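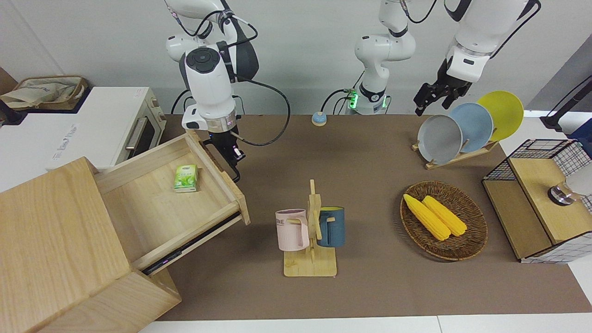
Budgeting for a second two-arm cell: notes before the order goes in

I run a small home-goods test bench, and the plan is to have a second two-arm cell running in November. The quote from Ikomell came back last month and I have been going through it line by line against what the first cell cost. These notes are mostly for my own use. Prices are left out, as they depend on region and on how hard you push.

The arms are the largest line and the easiest to decide. I am staying with the same pair, same grippers, same controller. Mixing arm models would mean two sets of spare parts and two calibration routines, and the saving on the cheaper model disappears in the first year of support.

The items that went over budget last time were all small. Cable management was never listed. Neither were spare fingertips, the second power strip, or the freight charge for the table. For the new cell I am adding 6 sets of fingertips at the start and a separate line for cables and clamps, including longer leads for the wrists. The factory leads reach, but the service loop ends up wherever it wants to be.

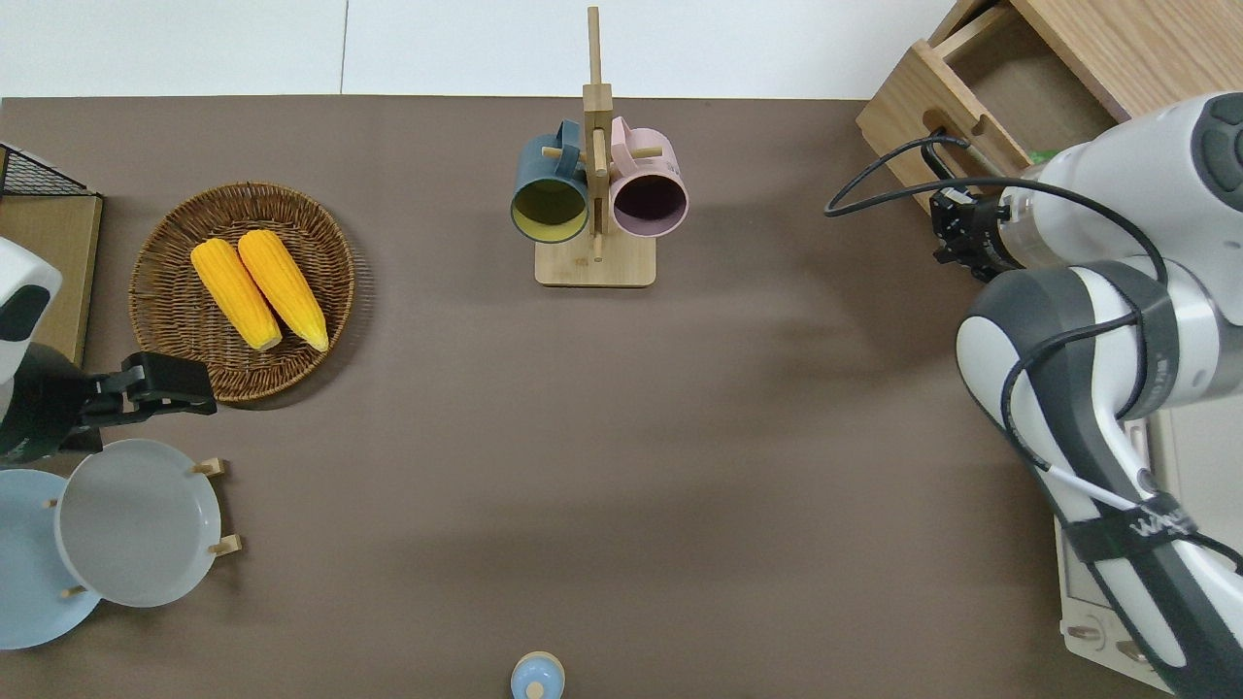 Head view over the mat, with the mug tree at the back and the corn basket to the left.

Cameras come next. The first cell has a head camera plus a fixed view from the opposite side, and I will buy the same again. I looked at the Keltanard bracket kit for the fixed position. It is more expensive than an off-the-shelf clamp, but it holds its angle when someone leans on the table. I lost most of an afternoon to a drifted clamp in the spring and would pay the difference to avoid another one.

Lighting I am leaving alone. The room lights are adequate, and a matte work surface does more for glare than a panel would.

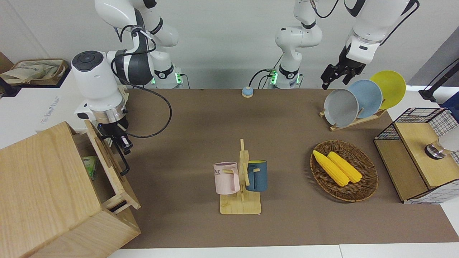

Props are the part of the budget that people guess at, and I guessed badly the first time. I put down one lump sum for "household items" and spent it on things the grippers could not use. The new list is by type of task. For hanging I want a mug tree with plain pegs, and mugs in two colors that are hard to confuse, like the pink and the dark teal. For upright storage, a low rack and three plates, each a different color. For opening and closing, a cabinet with a real drawer and a slot handle. Everything on the list gets bought twice, with the duplicate going straight onto a shelf.

The cabinet deserves its own line. Ours was made to order by a shop called Kurtuluş, and the lead time was longer than for the arms. I am ordering the next one first. Flala sells a flat-pack unit of a similar size at a much lower price, but the drawer has soft-close runners, and I don't want a damper adding force at the end of the stroke.

For the work surface, I am ordering one large mat and a spare. Cutting two smaller ones to fit leaves a seam, and a seam shows up in depth data.

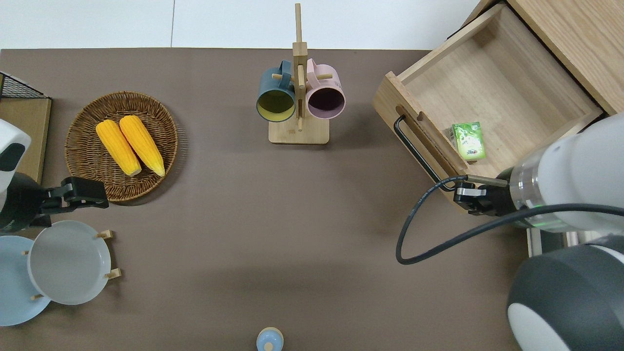

Floor space is the remaining constraint. The table needs clearance at the back for the arm bases and at both sides for access, and the controller has to sit where its fan can breathe. I have drawn it up at a scale of 1 to 50 and it fits, provided the storage shelving moves to the other wall. Moving the shelving is free. Moving the network drop behind it is not, so that went on the list as well.

Setup time is budgeted at 3 days: 2 for assembly and calibration, and one for whatever the freight company has bent. Last time I allowed none for the third.

Still open: whether to take the extended service plan on the arms or hold that money back for a replacement gripper. I am leaning toward the gripper. The quote is valid through the end of the month, and I have asked Ikomell to price both.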